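Coats in an open office: hangers on the stand or straight on the pegs?

Last updated: January 27, 2025

upper_deck_jj
We moved to the second unit in the Moldovan building in January and there is no closet. The only thing we have for coats is a tall wooden coat stand out on the open floor, the kind with short pegs coming off a pole. When it got cold everyone started hanging things on it at once and it has become a daily annoyance.

My question is about hangers. Half the office wants to put wooden hangers on the stand so that the jackets keep their shape. The other half says a peg stand is for pegs and you hang the coat by its loop. I bought 20 hangers before we had this argument, so I am not neutral.

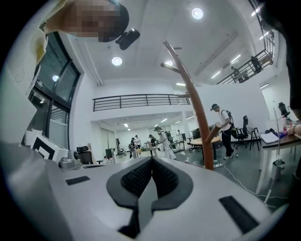
The coat stand, with the mezzanine railing behind it.

The pegs are at different heights. One is near the top and there is a thicker one lower down, at mid-height. A long coat on the lower peg gets stepped on. Short jackets are fine there.

Has anyone made hangers work on a stand like this?

tallow_street
No. I tried it for a whole winter. A hanger hook is made for a rod. On a peg it either sits too loose and swings, or it slides to the tip and drops when somebody brushes past. Loops are better. If the coat has no loop, sew one in. It takes ten minutes.

mrs_pennant
I disagree with that. It depends on the peg. If it angles upward, the hook slides back toward the pole and stays put. If it goes straight out, you get what you describe. We have upward pegs at our place and six hangers have lived on them for years.

What you can't do is put two hangers on one peg. The second one pushes the first one off.

upper_deck_jj
Ours are a bit of both, I think. I'll look properly tomorrow.

gravelbin
What is the floor? That matters more than the pegs. We had one on smooth vinyl and every time somebody pulled a coat off, the whole stand walked an inch. By the end of the week it was in the doorway.

upper_deck_jj
Dark vinyl, and glossy. It is mopped with a flat mop most evenings. The stand has three legs that spread out at the bottom.

gravelbin
Three legs is fine for staying level on a bad floor, but it tips easier than four or five if you load the wrong side. Put the heavy coats over a leg, not between two legs. And stick felt or rubber under the feet. I would use rubber on that floor. Felt makes it slide more.

tallow_street
Agree on rubber. Also, hangers make the tipping worse. They hold the coat farther out from the pole.

mrs_pennant
By a couple of inches. A wet parka on a loop weighs the same as a wet parka on a hanger.

tallow_street
A couple of inches at head height is enough.

cordwainer6
Skip the stand. Get a rail. Irner makes a straight one on wheels and the hangers you already bought would go right on it. We paid 145 for ours from Nirnach, delivered, and it holds everybody's coats with room for bags underneath. A peg stand is for a hallway at home.

upper_deck_jj
I looked at rails. There is wall space downstairs but the people who have that side don't want one there. Near us it is desks, a round table and the railing. A stand takes up less floor. 145 is also more than I can spend without asking.

Took the hangers out and tried them against the stand this afternoon.
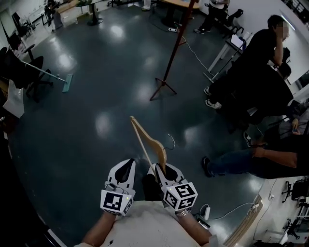 The hangers are light wood with the wide curved shoulders and a thin metal hook. I had been picturing a thick hook when I bought them, like the ones in hotels. With the thin hook the fit is better than I expected on the upper pegs, and not good on the thick one at mid-height, where the hook only just goes over. So mrs_pennant is right about the upper ones and tallow_street is right about that one. My plan now is one hanger to a peg up top and loops only on the thick one.

The other thing I noticed is the power strip on the floor. There is a white cable running across that side of the room. If the stand walks the way gravelbin says, it will end up on the cable. I would like to move the strip before I do anything else.

gravelbin
Yes, move the strip first. Run the cable along the wall if it reaches. If it doesn't, get a floor cover for it. Don't tape it down on vinyl, the tape takes the shine off when you pull it up.

And park the mop somewhere with a hook. Long handles end up on the floor, and then you have a mop and a cable and people holding wet coats.

mrs_pennant
One per peg is sensible. For the rest, can people put jackets on the backs of their chairs?

upper_deck_jj
They do already. Then the sleeves go under the casters. It was the reason for getting the stand.

oldfernhill
Put the stand closer to the railing and turn it so that a leg points at where people walk up. Then when they pull toward themselves they are pulling over the leg. I learned this from a barber shop.

Do not hang anything on the railing itself. Ours had horizontal bars too, and people treated it as a coat rack. A scarf fell on somebody's lunch downstairs.

cordwainer6
All of this is more work than a rail.

tallow_street
For once I agree with the rail person. But if you are keeping the stand, loops.

upper_deck_jj
Rubber pads ordered, Grosell brand, a pack of six. I need three. The strip is getting moved tomorrow and I asked about a hook for the mop. The extra hangers are in a box under my desk and if anyone near the Moldovan building wants some, send me a message.

I'll try it this way for two weeks. If the stand goes over I'll ask for the money for the rail.

Jinlong Jiang

gravelbin
Post again after the first rainy day. A dry test doesn't tell you much with a stand like that.

mrs_pennant
Also check the pegs for wobble while you are at it. If they are the screw-in kind they loosen over time. A quarter turn by hand is usually enough.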